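Community Help > Automation and Small Machinery > Buying and budgeting

Gripper budget for a drinks can picking cell: buy now or simulate first?

Posted by Grolereck, Saturday, September 28, 2019

We run a small packing room that makes up mixed gift boxes. One part of the job is lifting single drinks cans off a flat bench and putting them in the box. I have been asked to put together a budget for a small robot arm to take this over, with the order to go in during October.

The arm is more or less settled. The gripper isn't. I have a quote for a two-finger electric gripper at £3,195 including the mounting plate but not the fingers. A second supplier says suction on the lid would be far cheaper. My manager would like one figure and doesn't want to see me again for more money in the spring.

We have set up the cell in simulation using the trial version of the software. At the moment it is just the bench, a plain wall, the gripper and a red can. The close view I keep going back to is from above, with the lid and pull tab facing the camera and the tip of one black finger next to the can.
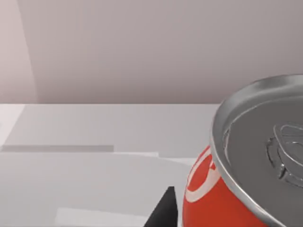 What I need to know

Is it sensible to spend on the gripper before we have had a real can in a real one? Should fingers be a separate line in the budget? And is suction worth pricing properly, given the shape of the lid? We handle 200 cans on a normal day, so speed is not the main concern.

Replies

Ramasamy

Put the fingers on their own line. The quote you have is normal in leaving them out. We bought a similar gripper and treated the fingers as something that would sort itself out, then had to find the money from the maintenance budget.

For full cans I would allow for two sets at least. The first set will be the wrong shape. A plain pointed finger is fine for getting in beside a can when there isn't much room, but it touches a round side along a very thin line, and the can may turn as you lift. A shallow curved pad helps. Ask whether the supplier sells blank fingers you can have machined locally, as this was cheaper for us than their finished ones.

On suction, look at your own picture of the lid. There is a raised rim, a sunken middle, and then the tab and the scored part taking up a good piece of that middle. A small cup needs a flat area it can seal on, and you would have to know which way round the tab is every time. A larger cup that seals on the rim can work, but then you need an air supply, and that goes in the budget too if the room hasn't got one. Get both prices with everything included before you compare them.

Don't trust the simulation for grip force. It is good for reach and for checking that the fingers clear whatever is next to the can. It won't tell you how a painted can behaves when it has just come out of a cold store.

Fosov

suction every time, fewer moving parts. we never had a problem but ours were jars

Ninia

I would ask for a loan unit before buying. Most suppliers will lend a gripper for 30 days if you have a written quote from them, and some take the hire charge off the price afterwards. Send them a few full cans and ask for a test report while you are waiting.

Other lines that get missed: guarding or a safety scanner, the cable between arm and gripper, a spare set of pads, and a day of somebody's time to set it all up again when the can size changes. If you ever expect to run the slim cans, check the stroke of the gripper now, including how far it opens with the thicker pads fitted.

When we did our trial we got 97 good picks out of the first hundred, and the three misses were all from cans standing too close together on the bench. A cheap guide rail fixed it. I would put a small sum in for that sort of thing and label it "fixtures" so it doesn't get cut.

Grolereck

Thanks. I have asked for the loan unit and split the fingers out as a separate line for two sets. There is no compressed air in that room, so suction will go in as a second option with the compressor priced.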